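3.2 Setting and participants

The study took place at two day centers for adults with developmental disabilities, one in Gadholm and one in Riviere. Both are funded through the Prirnov regional service office, which had 3,095 people on its rolls when recruitment opened in April. Each center runs a weekday program of cooking, crafts and job practice. Eleven adults agreed to take part, and nine stayed through the final interview. The two who left had moved to other programs.
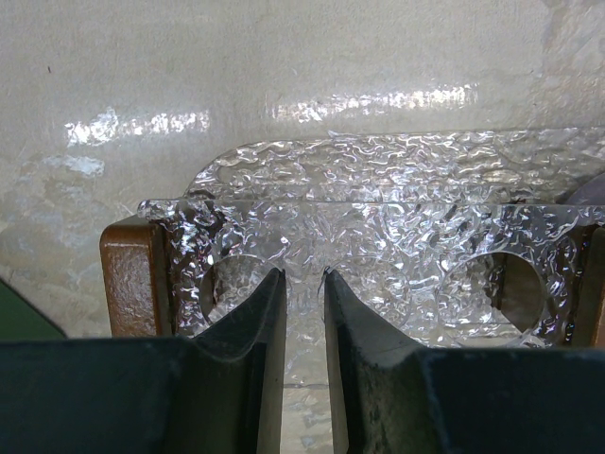 Figure 2. Rack with a textured, clear plastic surface and brown side pieces.

Support plans were read by two coders, Brunet and Arango, who worked separately and then compared notes. They marked each goal as chosen by the participant, chosen by staff, or unclear. Where they disagreed — mostly on goals about travel and money — a third reader decided. Family members were interviewed only with the participant's consent. We did not collect diagnoses, and center staff did not see the transcripts.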